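민다흐(Mindach) 플라스틱 컵 세트 사용 후기

한국에 산 지 꽤 되었지만 글을 쓸 때는 아직 사전을 봅니다. 이상한 표현이 있으면 이해해 주세요. 저는 집에서 작은 독서 모임을 합니다. 전에는 종이컵을 썼는데 쓰레기가 너무 많이 나와서 여러 번 씻어 쓸 수 있는 컵을 찾았습니다. 유리컵은 아이들이 같이 오는 날에 걱정이 됩니다. 그래서 동네 생활용품점 미른데일에서 민다흐 컵을 샀습니다. 가격은 한 개에 2000원이었습니다.

색을 고르는 데 시간이 오래 걸렸습니다. 가게 조명에서는 색이 조금 노랗게 보였고, 집에 와서 보니 더 부드러운 색이었습니다. 저는 진한 색보다 이런 색을 좋아합니다.

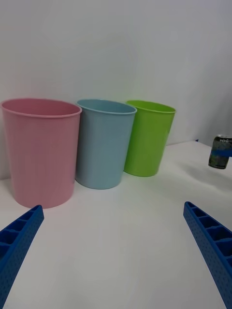

민다흐 컵, 분홍색과 하늘색

무게는 가볍습니다. 처음에는 너무 가벼워서 쉽게 넘어질 것 같았지만 음료를 반 이상 따르면 안정감이 있습니다. 빈 컵은 창문을 열어 놓은 날에 한 번 넘어졌습니다. 입에 닿는 부분은 둥글게 말려 있어서 느낌이 괜찮습니다. 종이컵과 비슷한 모양이지만 물을 오래 담아 두어도 부드러워지지 않습니다.

냄새에 대해서도 쓰겠습니다. 포장을 열었을 때 새 플라스틱 냄새가 났습니다. 따뜻한 물과 베이킹소다로 씻고 하룻밤 말리니까 거의 없어졌습니다. 커피는 바로 씻으면 문제가 없고, 토마토 주스는 분홍색 컵에 아주 연한 자국을 남겼습니다. 20분쯤 물에 담가 두었더니 지워졌습니다.
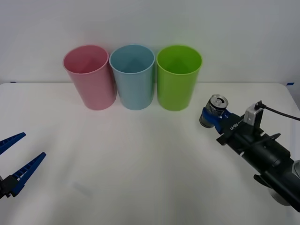

뜨거운 차를 마실 때도 쓸 수 있나요?
저는 추천하지 않습니다. 미지근한 보리차까지는 편하게 마셨지만, 뜨거운 차를 부었을 때는 손으로 잡기가 어려웠습니다. 차는 도자기 컵에 드시는 것이 좋습니다.

전에 쓰던 도르코누스 컵과 비교하면 민다흐 쪽이 벽이 얇고 손에 잡기 편합니다. 대신 도르코누스는 겹쳐 놓은 다음에도 잘 빠집니다. 민다흐는 물기가 있을 때 겹치면 서로 붙어서 잘 안 빠집니다. 모임 친구 아리바 곤달(Areeba Gondal) 씨는 두 컵 사이에 키친타월을 한 장 끼우라고 했습니다. 해 보니 좋은 방법이지만 매번 하기에는 조금 귀찮습니다.
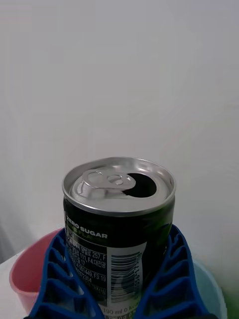 용량은 혼자 마시기에 알맞습니다. 모임에서는 큰 병보다 캔 음료를 사서 나누어 마시는 일이 많습니다. 캔은 한번 따면 고리가 뒤로 젖혀지고 마시는 구멍이 그대로 열려 있어서, 저는 남은 음료를 오래 두지 않고 컵에 다 따릅니다. 탄산은 천천히 부어야 합니다. 급하게 부으면 거품이 컵 위까지 올라와서 식탁을 닦아야 합니다. 얼음을 먼저 넣으면 거품이 더 많이 생겼습니다.

설거지는 부드러운 스펀지로 합니다. 거친 수세미를 한 번 썼더니 안쪽에 가는 선이 생겼고, 그 컵은 지금 칫솔 컵이 되었습니다. 식기세척기는 저희 집에 없어서 시험하지 못했습니다.

좋은 점은 색, 가벼운 무게, 가격입니다. 아쉬운 점은 겹칠 때 붙는 것과 뜨거운 음료에 약한 것입니다. 9월에 모임 사람이 늘어나면 2개를 더 살 생각입니다. 같은 색이 그때도 있으면 좋겠습니다.

2021년 5월 15일 작성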